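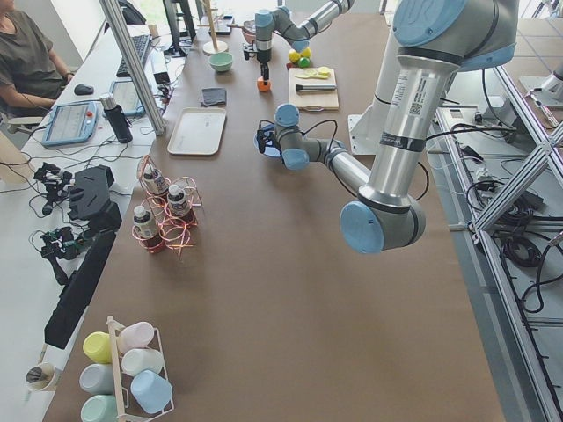 Hi everyone at the Rizzi Fund,

I know the form asks for "activities to date" in a box the size of a postage stamp, so I'm sending this as a letter again and will fill in the box separately. Last time I wrote, the Maduneck Summer Drinks project was mostly a stack of good intentions and a borrowed recorder. Since then we've done 19 interviews, all with people who grew up in town or along the Skonum road, and I'm having a wonderful time (too wonderful, says my husband, who keeps finding jars in the fridge with my handwriting on them).

The interviews run longer than I planned. I'd budgeted for an hour apiece and most people need closer to two, mainly because you ask about root beer and you get the whole summer the well went bad, and who was engaged to whom. I don't want to cut any of that off. Jailson Bastos is doing the transcripts and he's been very patient with me about names. We have three different spellings of the family that ran the soda counter on Nalley Street, and he's going through the old phone books at the library to settle it. Nine of the transcripts are finished and checked with the people who gave them. The others are in rough form, and I'd like to get them all back to folks by September.

What I didn't expect is how much people disagree! Ginger switchel alone has four versions, and everybody who makes it is sure theirs is the one from before. One lady uses molasses and won't hear of anything else. Her cousin across the road uses maple syrup and a little oatmeal water, and the two of them haven't discussed it in years. I've written up both, side by side, in alphabetical order so I can stay out of it.
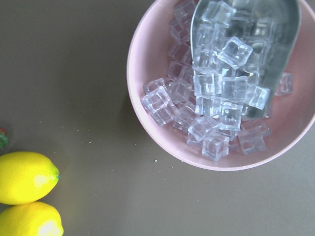
Lemonade turned out to be the biggest chapter, and also the messiest, because hardly anyone measures. People say "enough sugar" or "till it looks right," so we've been making each one up and writing the amounts down as we go. The cold is half the argument. Some people told me you should never pour lemonade over ice at all, only chill the pitcher, and others want a heap of clear cubes like the ones in the pink bowl in the photo, with the lemons squeezed in at the last minute. I've come around to the second camp, though I like to rub the peel with sugar first and let it sit overnight. That trick came from a retired school cook, and it's going on the page with her name on it.

The berry drinks are slower going. Two people promised me a raspberry vinegar recipe and then couldn't find the card. One has since found it, in a hymnbook, and the other is still looking. I've told her there's no rush, but I'd really love to have it before we start on page layouts.

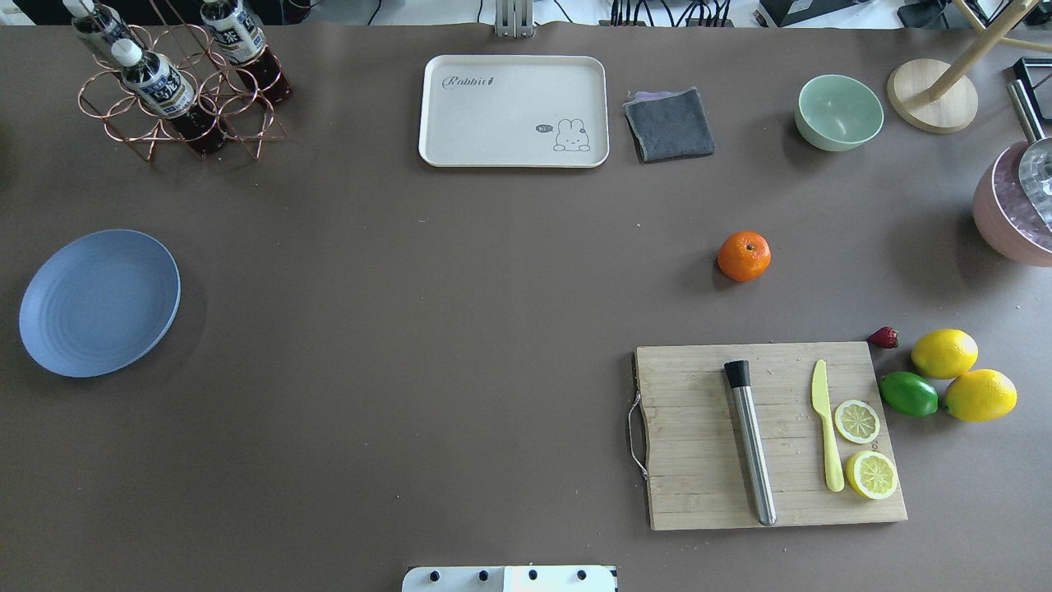
On money, we're in decent shape. Travel came in lower than planned – people keep offering to meet me in town – and transcription came in higher, for the reason I mentioned about long interviews. I'd like to ask if we can move what's left in the travel line over to transcription. It wouldn't change the total. If you need that on a separate form, just point me to it and I'll do it right away.

The one thing that's behind is the tasting evening. I had my heart set on the grange hall, but the kitchen floor there is being redone and they can't give me a firm date. The church basement is a possibility. It holds up to 60, which is plenty, but the sink is tiny and I keep picturing the dishes. I'll decide once I've had another look at it.

Still to do before my next letter: finish the transcripts, get the signed permission slips from the last few families, test the switchels again, and pick a printer. I have a quote from one place and am waiting on the other. I'll send both when I have them, along with the draft lemonade chapter if you'd like to read it.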